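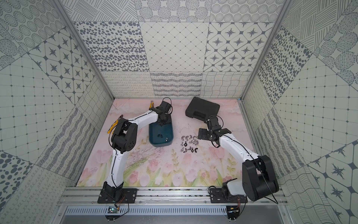 Colleen Bélanger reckons you should do the Havilow house first and the bookshop second, never the other way round, or you'll be lugging a bag of paperbacks up three flights of stairs. I wish I'd heard her say it before I bought four novels and a hardback!

We were in the queue outside the Stesville Crime Writing Festival, which takes over most of the town centre for a weekend every March. I'd been meaning to go for years. Stesville isn't a big place, and its claim to fame is that the old Havilow mysteries are set there under a different name. Once you've read a couple you start recognising things, like the weighbridge and the pub with the sunken doorstep. I grew up on my aunt's copies, so walking past the real boatshed gave me a proper shiver.

Doors opened at 9 am. The main talks are in the town hall, which seats 138, and the smaller ones are in the library's reading room across the road. If there's an author you really want to hear, get there early. I missed out on the forensic pathologist because I'd stopped for a cheese scone (a very good cheese scone, no regrets).

The first session I got into was Serpil Akgül on writing a detective who gets older. Her Inspector Karppinen was 41 in the first book and is now a year off retirement, with a crook knee and a daughter who won't return his calls. She read a chapter from the new one, where he loses his reading glasses at a crime scene and is too proud to ask anyone. The whole hall was laughing, and then in the last paragraph she turned it and you could have heard a pin drop. I've never been a big fan of readings, to be truthful. I usually drift off and plan dinner. Not this time.

Someone asked if Karppinen was going to die. She said she'd had letters about it and that she wasn't going to be bullied either way.

After lunch it was translation, which I nearly skipped and which ended up being my favourite hour of the day. Ekrem Güler translates Akgül into English and Ayman Daher does the Arabic editions, and they'd each brought the same half page to compare. There's a joke in it about a fish seller that doesn't work in either language. Güler had swapped the fish for a kind of bread and moved the joke two lines down. Daher had cut it and put a different joke in the next scene, so the chapter still had its laugh. They disagreed about it, very politely, for a good ten minutes. Akgül was sitting in the second row with her chin in her hands, loving every minute.

Then the Havilow house. It's a narrow brick terrace on Plollham Street, open for guided tours in small groups, and the writing room is up at the very top. The desk is much smaller than I'd imagined – I've owned bigger ironing boards. On the wall are the plot charts, drawn in coloured pencil on the backs of old calendars, with every character given a line and every lie marked with a little cross. Our guide, Dilek Değirmenci, let us stand there as long as we liked. She told us the third book was written twice from scratch, after the first draft had the wrong killer, and that the first print run was 2000 copies, most of which sat in a shed until a radio serial came along.

I asked whether the wrong-killer draft still existed. It does! It's in the library's locked cabinet and you can ask to see it on weekdays. I'm already working out when I can get back.

The bookshop on the corner had its festival table out on the footpath, with a whole shelf of second-hand green-spine editions inside. I picked up a Havilow I've never been able to find, with somebody's guesses pencilled in the margins. They were wrong all the way to page 110 and then, in capitals, THE SISTER. So that one's spoiled, but I'm going to read it anyway.

A few practical bits. Day passes cover the talks but not the house, which is booked separately. The library café takes cards, the one in the hall is cash only. Parking is hopeless near the square, so use the oval and walk down past the river. Bring a jumper for the town hall, the heating seems to be a matter of opinion. The signing queue for Akgül was long but she talked to every single person in it, and she wrote "mind your knees" in mine.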